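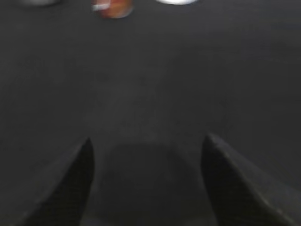 Flatix desk and table covers: your questions

What sizes do you make?
Two standard sizes, desk and dining. We also cut to measure. Send us the length and width of your table top in millimetres and we will send a price by email.

How do I measure a table with rounded corners?
Measure the longest and widest points as if the corners were square. Then lay a sheet of paper over one corner, trace the curve and post the paper to us with your order number on it.

Can I put hot pans on it?
No. Use a mat or trivet. Mugs and dinner plates are fine.

How do I clean it?
Wipe with a damp cloth and a drop of washing-up liquid. Don't use bleach, cream cleaner or scouring pads. For candle wax, let it go hard, lift it off with a plastic scraper and wipe as usual.

Mine arrived rolled and won't lie flat.
Leave it face down overnight in a warm room. If the ends still lift after 3 days, ring us.

Does it mark the table underneath?
It shouldn't on sealed wood, glass or metal. Freshly varnished or oiled tables need to dry fully first, so follow the time given on the tin. Lift the cover now and then and wipe away any crumbs or damp.

Can I trim it myself?
Yes, with a sharp craft knife and a metal ruler. Cut from the back. We can't take back a cover that has been trimmed.

How long does delivery take?
Standard sizes go out in 2 working days. Cut-to-measure covers take 3 weeks. We don't deliver outside the UK at present.

What if I change my mind?
Standard covers can be returned unused within 30 days. You pay the return postage unless the cover is faulty.

Who do I contact?
Elis Parry deals with orders and returns. Abdelghani Chraibi answers questions about measuring. Please use the contact form and include your order number.

Page last updated June 2020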